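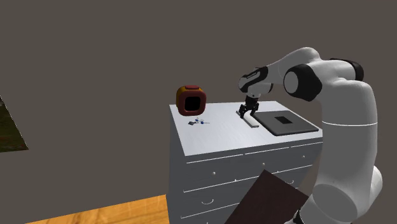 Braço robótico branco e preto junto a uma cómoda cinzenta. Imagem gerada por computador.

Primirbridge 14
Unidade de propulsão eléctrica distribuída para aeronaves de descolagem e aterragem vertical

Referência: 3146
Fabricante: Rikico
Distribuição e assistência em Portugal: Wandex
Ficha revista em novembro de 2022

Descrição geral

A Primirbridge 14 é uma unidade de propulsão eléctrica de accionamento directo, destinada a aeronaves ligeiras de descolagem e aterragem vertical com arquitectura distribuída. O conjunto integra motor síncrono de ímanes permanentes, inversor, controlador local e cubo de hélice de passo variável numa única nacela. A montagem faz-se em asa fixa, asa basculante ou viga de sustentação, com a mesma interface mecânica nos três casos.

A designação numérica corresponde à geração do estator e não deve ser confundida com o número de pólos nem com a potência nominal. As unidades da geração anterior usam outro padrão de fixação e não são intermutáveis sem placa adaptadora.

O equipamento é fornecido para programas de desenvolvimento, bancos de ensaio e demonstradores em voo. A certificação da aeronave completa é da responsabilidade do integrador.

Motor

Motor de fluxo axial com rotor duplo e estator central. Os enrolamentos estão divididos em dois grupos trifásicos independentes, cada um alimentado pelo seu próprio módulo de inversor. A perda de um grupo reduz o binário disponível mas não imobiliza o eixo. O binário residual permite manter a hélice em regime controlado durante a transição para voo de cruzeiro ou para uma aterragem antecipada, consoante a lógica definida pelo integrador.

Os ímanes são segmentados para limitar as perdas por correntes de Foucault. A retenção é assegurada por cinta de fibra de carbono aplicada sob tensão. Os rolamentos principais são híbridos, com esferas cerâmicas, e suportam a carga axial da hélice nos dois sentidos.

Inversor e controlo

Os módulos de potência utilizam semicondutores de carboneto de silício. O inversor está montado na face posterior da nacela, separado do estator por uma parede térmica, e partilha com este o circuito de refrigeração. O controlador local executa a regulação de corrente, a estimativa de posição do rotor e a supervisão de temperatura. A posição é medida por dois sensores indutivos redundantes; em caso de divergência entre ambos, o controlador passa a estimativa sem sensor e emite um aviso no barramento.

A comunicação com o computador de voo faz-se por dois barramentos CAN isolados galvanicamente. As mensagens de comando aceitam referência de velocidade, de binário ou de passo. Não é permitido misturar referências de velocidade e de binário no mesmo ciclo de comando. O período de ciclo predefinido é de 10 ms.

Cubo e hélice

O cubo aceita pás em material compósito com encaixe de raiz metálica. O accionamento do passo é electromecânico, com fuso de esferas e travão de retenção sem consumo. Na ausência de alimentação, as pás mantêm a última posição comandada. A opção de embandeiramento automático deve ser indicada na encomenda, pois implica mola de retorno e batente diferentes.

As pás não estão incluídas. O integrador deve apresentar à Wandex o diagrama de massa e o momento de inércia polar do conjunto antes da primeira rotação em banco.

Refrigeração

Circuito líquido fechado, com mistura de água e glicol. A bomba e o permutador são externos à nacela e dimensionados em função da instalação. Em voo estacionário prolongado, o factor limitativo é normalmente a temperatura do estator e não a do inversor. O controlador aplica redução progressiva de binário a partir do primeiro limiar térmico e regista o evento na memória interna.

A entrada e a saída do líquido dispõem de acoplamentos rápidos com válvula de retenção. Os acoplamentos devem ser inspeccionados antes de cada campanha de ensaio e substituídos quando apresentem marcas na zona de vedação.

Interface mecânica

Fixação por flange traseira com parafusos de alta resistência e casquilhos de centragem. Os parafusos são de utilização única. O binário de aperto e a sequência constam do manual de instalação, fornecido com cada unidade. A estrutura de suporte deve ser verificada quanto a frequências próprias na gama de funcionamento da hélice, incluindo o regime com um só grupo de enrolamentos activo.

A flange admite a montagem em articulação basculante. Nessa configuração, os cabos de potência e as mangueiras devem ter um arco livre suficiente para todo o curso, sem contacto com arestas. O guia de encaminhamento Trajkovski, vendido em separado, cobre os casos mais correntes.

Interface eléctrica

Duas entradas de corrente contínua em alta tensão, uma por módulo de inversor. Alimentação auxiliar de 28 V para o controlador e o actuador de passo. Circuito de intertravamento passivo em todos os conectores de alta tensão. A pré-carga dos condensadores não está integrada e tem de ser assegurada pela unidade de distribuição da aeronave.

Condições de armazenamento

Conservar na embalagem de origem, com o eixo na horizontal e os bujões colocados nas ligações de líquido. Após 30 dias de imobilização, rodar o eixo manualmente algumas voltas completas para redistribuir a massa lubrificante. Não utilizar ferramentas na rosca do cubo para este efeito.

Manutenção

Inspecção visual antes de cada sessão de funcionamento: fugas, estado dos cabos, fixação da carenagem, folga nas raízes das pás. A medição da resistência de isolamento faz-se com os conectores de alta tensão desligados e os condensadores descarregados. A substituição de rolamentos, ímanes e módulos de potência é efectuada exclusivamente em oficina autorizada. A abertura da nacela pelo utilizador anula a garantia.

Conteúdo do fornecimento

Unidade de propulsão com inversor integrado
Conjunto de parafusos e casquilhos da flange
Conectores de contraparte para potência, auxiliar e dados
Bujões de transporte
Manual de instalação e registo de ensaio individual

Acessórios em separado

Placa adaptadora para a geração anterior
Guia de encaminhamento Trajkovski
Cablagem de ensaio para banco
Software de diagnóstico, licença por posto

Encomendas e prazos

O prazo de entrega é confirmado após validação do formulário de integração, disponível a pedido junto da Wandex. Na encomenda devem constar a referência 3146, o sentido de rotação, a opção de embandeiramento e o tipo de montagem. O sentido de rotação não pode ser alterado depois do fornecimento.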